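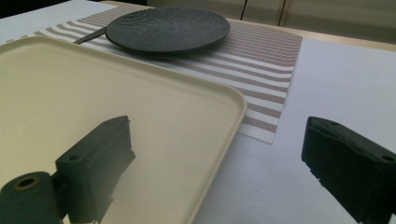 Bandeja crema, mantel individual de rayas y plato negro sobre la mesa blanca, entre los dos dedos de la pinza.

Preguntas frecuentes - Pinza manual Sinlow, montaje en taller compartido

¿Qué es Sinlow?
Una pinza manual de dos dedos con cámara, pensada para grabar demostraciones de manipulación que después se usan para entrenar un brazo. Los planos y el software de registro se mantienen desde el taller Prarside.

¿Puedo montarla en casa?
Sí. Hace falta una impresora 3D con cama de 200 mm o más, un soldador de punta fina y un juego de llaves Allen métricas. La cortadora láser solo se usa para la plantilla de calibración, que también puede imprimirse en papel y pegarse sobre una base rígida.

¿Qué material conviene para los dedos?
PETG con relleno del 40 %. El PLA sirve para comprobar medidas, pero cede en la zona del tornillo si se aprieta en exceso. Un borde interior algo irregular no afecta al agarre; las rebabas en la cara de contacto sí, y deben lijarse.

El dedo izquierdo tiene holgura. ¿Cómo se corrige?
Desmonte el eje, limpie el alojamiento y compruebe que el casquillo entra a presión. Si gira con la mano, reimprima la pieza con el agujero 0,1 mm más estrecho. No use cola - impide cambiar el casquillo más adelante.

¿Con qué objetos se prueba?
Con vajilla corriente. El juego de referencia incluye una bandeja de color claro, un plato oscuro de superficie rugosa, un utensilio delgado y un mantel individual. Las marcas son indiferentes. El plato oscuro se añadió en julio, cuando vimos que la exposición automática se ajustaba solo a superficies claras.

¿Cuántas demostraciones se necesitan?
Para una tarea sencilla de coger y dejar, 300. El conjunto común de Prarside tiene 4000, repartidas entre varias tareas, y puede usarse como punto de partida.

¿Por qué se descartan grabaciones?
Por pérdida de seguimiento, casi siempre. En la última revisión se retiraron 119. Una mesa blanca sin textura ofrece pocos puntos de referencia; un mantel con dibujo suele bastar para recuperarlos.

¿Es compatible con la placa Zalley?
Con la revisión 2, sí. La anterior no tiene entrada para el codificador de apertura.

¿Y con la base Dal Bello?
Solo con el adaptador de cuatro tornillos, incluido en la carpeta de piezas opcionales. Revise el apriete después de la primera hora de uso.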